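Ticket 153: Duan label printer skips every second label after paper change
Status: Resolved
Opened by: Loretta Begay, shipping desk, Plavau
Assigned to: Magdy Naciri
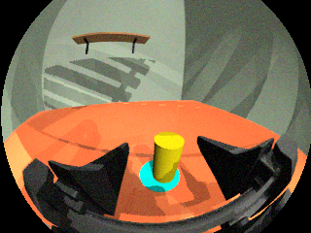
Reported problem

The printer at packing station 2 prints one label, feeds one blank, prints the next, and so on. Started Wednesday morning after I loaded a new case of rolls. Same label size as before according to the box. I turned it off and on twice. The order screen shows the right number of labels, so if an order needs 7 I end up with 14 off the roll and half of them blank. Station 1 is fine and uses the same Marnusa account.
L. Begay

Log

8:40 am. Printed the built-in test page from the printer menu with the computer unplugged. Blank label after the first one. Rules out the Marnusa software and the driver. MN

8:55 am. Checked the roll. Labels measure the same as the old ones. The gap between labels is narrower on the new rolls. Old core says Bralico, new core has no name on it. MN

9:10 am. Ran gap calibration from the front panel. Printer fed around 5 labels and stopped with "Media not found." Tried again, same result. MN

9:25 am. Opened the head and wiped the gap sensor with a dry swab. A fair amount of adhesive on the lower sensor. Went over it again with alcohol and let it dry. Calibration now completes. Test page still skips, but only now and then. MN

9:50 am. Loretta, can you put an old Bralico roll in if you have one left and print a short batch? MN

10:15 am. Found one on the bottom shelf. Printed a batch, no blanks. Put the new roll back and the blanks came back on the third label. LB

10:30 am. Media type was set to "Auto." Changed it to "Gap," lowered the sensor threshold by 2 steps, saved, recalibrated with the new roll in. Printed a full batch with no blanks. MN

1:20 pm. Used it through lunch, all good. One label came out a little high but the barcode scanned. LB

1:35 pm. Moved the vertical offset down one notch. Please watch it for the rest of the day. MN

4:45 pm. No more skips. OK to close. LB

Resolution

Dirty gap sensor, plus media type on Auto with narrow-gap rolls. Settings saved to profile B on the printer. If Bralico rolls go back in, switch to profile A and recalibrate. Station 1 still has old stock loaded and will need the same change when that runs out.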